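I caught Maribel Rengifo at the shared shop a little after lunch, and she was already talking before I sat down. She's been building handheld grippers with Ozan Türkmen, and they're on version 14 of the body. Fourteen!

"The first one weighed as much as a toaster," she told me. "My wrist quit before the battery did."

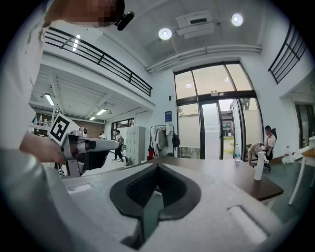
Page last changed: April, 4:10 pm

The black rubber in the slot was Ozan's idea (he'd like credit for it, so there you go). The printed marker card is all hers. "You hold it up, the software finds the square, and you know where the gripper is. I cried a little the first time."

I asked what she'd spent. "200 on filament, and don't ask about the screws." Next she wants a lighter grip, and Ozan wants a nap.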